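The Cam Motion Adjuster

The machine in the back room of Hayashi's had folded napkins for longer than Shota Sasaki had been alive, and on Thursday it began folding them into something else.

They weren't bad, exactly. Mrs Hayashi held one up by the corner at the counter and it came open in a way that suggested a collapsed umbrella. She put it down and picked up the next, which was the same umbrella, smaller.

"They're getting worse as they go," she said.

"They're getting shorter," said Shota. "The fold's coming early."

He had been at the laundry since the spring, after Clevside Technical College had looked at his marks and suggested that he might be happier doing something with his hands. He had thought engineering was something with his hands. The college had meant a different sort of hands. So he carried hampers, drove the van to the hotels on the seafront, and in between he stood in the back room and watched the Mirkidex go up and down.

It was a beautiful thing if you liked that sort of thing, and Shota was the only person in the building who did. It had a green enamel body, a brass plate that said MIRKIDEX and nothing else, and a row of arms that rose and dipped like elderly aunts at a buffet. The Mirkidex company had gone under so long ago that the telephone number on the side didn't have enough digits in it.

"Can you fix it?" said Mrs Hayashi.

"I can look at it."

"Looking is free," she said. "Look at it quickly. The Grand wants its napkins by four, and they want them square."

He took the side panel off, which released a quantity of lint and a teaspoon. Behind it were the works, and the works were mostly cams: fat lopsided discs on a shaft, each one nudging an arm upwards once a turn and letting it down again. He knew that much. What he didn't know was why one of them was sitting so far over to the left that it seemed to be trying to leave, or why the bar it sat on was square and ran through it at a slant, as if whoever had put it there had been leaning on something at the time.

It looked like a mistake. He got as far as choosing a spanner to correct it with. Then he remembered his great-uncle, who had spent forty years putting right other people's machines and used to say that if a thing looked stupid and had been working since before the war, you should go away and have a cup of tea until one of you looked less stupid.

Shota went away and had a cup of tea.

The great-uncle had left him a box of books when he died. It had been understood in the family that this was instead of money. Most were in Japanese, two were in German, and one was in Chinese, for reasons that had gone to the grave with him along with the whereabouts of the good secateurs. Shota's Japanese was up to birthdays and his Chinese was up to nothing, but the Chinese one was nearly all drawings, and he had read it in the bath as other boys read football annuals. He kept it in the van under the passenger seat. He fetched it now and sat down on a hamper of pillowcases.

He went past gears, and past a great many linkages which he would have liked to stop and talk to. He found it on the page after something with a lot of slanted rods. He knew it at once, as you know a neighbour in a foreign airport. 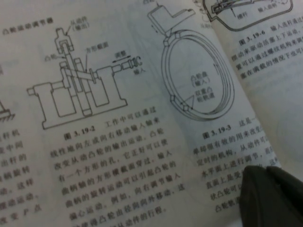

Can you even read that, Mrs Hayashi wanted to know from the doorway, and if he couldn't, what was he nodding at?

"I can read the arrow," said Shota.

"What does the arrow say?"

"It says it goes both ways."

She thought about this. She was a fair woman, and had once let a customer bring back a tablecloth three times, but she had a limit where arrows were concerned.

"Some of the characters I can guess," he said, feeling that he was losing her. "They're the same as the Japanese ones, or they're cousins. That's square. That's movement. I think that one's the shaft. You turn it and the cam goes round. But if you slide it, left or right, the cam gets pushed in or out because the bar's on a slope. So the arm goes up more, or it goes up less."

"And which do we want?"

"More."

"And which way is more?"

Shota turned the book round. He turned it back. He got up and held it next to the machine, and then he held it next to the machine with his head on one side. There was an explanation under the drawing, a good solid block of it, and he had no doubt that whoever wrote it had been perfectly clear on the point.

"I'd have to try it," he said.

"Try it with the old napkins."

The old napkins were the ones with the crest of the Irkau, a hotel that had been sold, gutted and turned into flats, and whose linen lived on in the stockroom like a regiment that hadn't heard the news. He fed in a stack. He found the knob he had always taken for a blanking plug, at the end of the shaft under a crust of grease, and gave it a wipe and then a pull. It didn't move. He gave it a harder pull, with his foot against the frame, and it moved all at once and sat him down in the pillowcases.

The Mirkidex, left to itself, folded an Irkau napkin into something the size of a stamp.

"Less," said Mrs Hayashi.

"Less," Shota agreed, from the hamper.

He pushed it the other way. It went more willingly in that direction, perhaps because it had been going that way by itself for years, a hair at a time, until someone in the past had packed it with a folded bus ticket to keep it where it ought to be. He found the bus ticket on the floor with the lint. It had been a return to Clevside, and at some point in the last day or so it had given up. He felt he ought to say something over it.

The second napkin came out as a long thin thing, like a tie. The third was better. The fourth was a square with an opinion. He nudged the shaft, ran one, nudged it back, ran another, and stopped talking, and Mrs Hayashi stopped asking. The aunts went up and down at their buffet, reaching a little further each time for the vol-au-vents.

At twenty to four a napkin came down the chute with its corners together and its crest in the middle. She picked it up by the edge. It stayed shut. She put it on the counter and laid her palm on it and took her palm away, and it was still a napkin.

"Leave it alone now," she said. "Don't touch it. Don't improve it."

"It needs something to hold it. It'll creep."

She opened the till, moved some coins about, and gave him a bus ticket.

It was a newer sort, thinner than the old one, so he folded it an extra time. Then he wedged it in behind the collar, ran another napkin to be sure, and put the panel back on with three of its four screws. The other one had not been seen in his time. He left the teaspoon out, after some thought, and then worried about it all the way through the Grand's order in case it had been doing something.

They were late to the Grand, though only by the length of the seafront. The man at the kitchen door went through the top layer with his thumb, looking for trouble, and seemed put out to be refused it.

"These are very square," he said, as if it might be a trick.

"We've had it adjusted," said Shota.

He drove back with the book on the passenger seat instead of under it. At the lights by the pier he opened it on the steering wheel and had another look at the page. There was a good deal more on it than he'd ever noticed in the bath. He put his finger on the first character of the explanation, and then on the second, which he very nearly knew, and the car behind him sounded its horn.

When he got in, Mrs Hayashi was at the counter with a customer's shirt and a face like a shut door.

"You were nodding at that book," she said. "Is there anything in it about the steam press?"

"What's it doing?"

"It's singing."

He said he would look. He put the kettle on first.

Contact | Copyright, the author. All rights reserved | Back to top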